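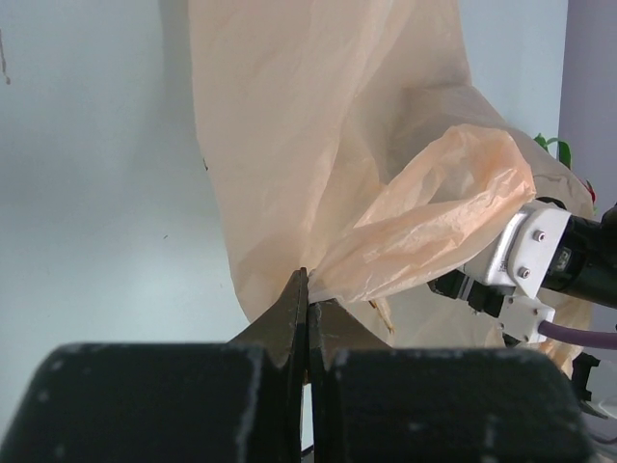

# 关于达尔特科姆烘焙与食品工艺学校

达尔特科姆烘焙与食品工艺学校(Dultcombe,以下简称"本校")是一所独立设置的职业教育机构,主要从事面包、西点及食品包装与储存方面的教学。学校由伊什贝尔·福赛思女士(Ishbel Forsyth)创办,最初借用镇上一间停业面粉行的后院授课,首期学员即以学习酸种面包和乡村黑麦面包为主。现校址占用该面粉行的全部三层建筑,底层为烤炉间与醒发室,二层为西点教室,三层为图书室、行政办公室及小型检测室。

## 办学宗旨

本校认为,食品行业的从业者既应掌握手工技艺,也应了解原料来源、卫生规范和成本核算。课程设置以此为依据,理论课与实操课的课时比例为一比三。学员在毕业前须独立完成一份完整的生产计划,内容包括配方、采购、排班、包装、标签及余料处理,并由校内外教师共同评审。

学校不以竞赛成绩作为教学评价的主要标准。学员可以自愿报名参加地区性比赛,报名费由学校承担,备赛时间不得占用正常课时。

## 课程与学制

本校目前开设以下课程:

- **全日制面包工艺课程**:学制2年,第二学年安排校外实习。
- **西点与巧克力课程**:学制一年,要求申请人具备基础烘焙经验。
- **食品包装与保鲜课程**:利用周末授课,面向在职人员。
- **社区公开课**:每月一次,面向本地居民,无须具备任何基础。

全日制课程每年秋季入学,本学年于9月1日正式开课。在读学员共184人,其中半数以上为在职转行人员。为保证实操质量,每个烤炉小组由一名教师负责,小组名单在开课首周公布,学期内一般不作调整。

包装与保鲜课程由格雷戈尔·法夸尔森先生(Gregor Farquharson)主持。该课程讲授各类薄膜、纸袋和硬质容器的阻隔性能,以及切片面包、含馅糕点和冷冻面团在不同温湿度条件下的保存方法。课程另设标签法规一章,学员须按现行规定为自制产品编写配料表和过敏原提示。

## 师资

教学工作由教务长伊拉克利斯·基里亚基季斯先生(Iraklis Kyriakidis)统筹。基里亚基季斯先生早年在塞萨洛尼基的家族面包房工作,后从事谷物化学研究,在本校讲授面粉学和发酵原理。他主持编写的《面团手册》现为全日制课程的指定教材,最近一次修订增补了斯佩尔特小麦和单粒小麦的内容。

西点部主任为艾拉·英尼斯女士(Isla Innes)。她负责起酥类产品、糖艺及甜品装盘课程,并兼管学校的教学店铺。奈奥·皮里希女士(Ngaio Pirihi)负责学生事务与实习安排,学员在住宿、请假、奖助申请等方面的问题均可向其办公室咨询。

所有专职教师每学年须有一段时间回到生产一线工作,时长不少于两周,所需费用列入学校年度预算。

## 设施

烤炉间设有石底层炉、热风炉和一座保留下来的砖砌柴火炉。柴火炉每周使用一次,由二年级学员轮流值守,所用木柴来自校址以北的约尔(Yule)林场。醒发室可分区控温,便于各小组同时进行不同的发酵试验。

图书室藏有烘焙、营养与食品史方面的书刊400余册,其中包括创办人捐赠的一批地方食谱手稿。手稿不外借,校外研究人员可提前预约,在馆内查阅。

## 合作机构

本校与拉泰罗磨坊(Ratero)签有长期供应协议,教学用小麦粉和黑麦粉均由该磨坊按批次提供,每批附有检验单,供学员在面粉学课上分析使用。吉莱蒂食品公司(Jiletti)接收本校二年级学员实习,实习岗位涵盖生产、质检和包装,并由该公司指派专人指导。

教学店铺位于校舍临街一侧,每日出售学员制作的面包和糕点。店铺收入全部归入助学基金,用于减免经济困难学员的学费及工具费。当日未售出的产品于闭店后送往镇上的食物互助站。

## 奖助与录取

本校每年录取全日制新生80人。录取以面谈和一次半日试做为主要依据,不设笔试。试做所需原料和工具由学校准备,申请人只须自备工作服和防滑鞋。

助学基金每年6月受理申请,申请人须提交个人陈述及收入证明。审核结果以书面形式通知,未获批准者可在次年重新申请。

## 来访与联系

学校欢迎有意报读者及其家人来校参观。参观须提前向行政办公室预约,进入烤炉间的访客应佩戴学校提供的帽子和罩衣,并听从当班教师的安排。行政办公室在教学日上午办公,假期期间仅处理书面来函。

有关课程大纲、学费标准及住宿信息,请向行政办公室索取当年的招生简章。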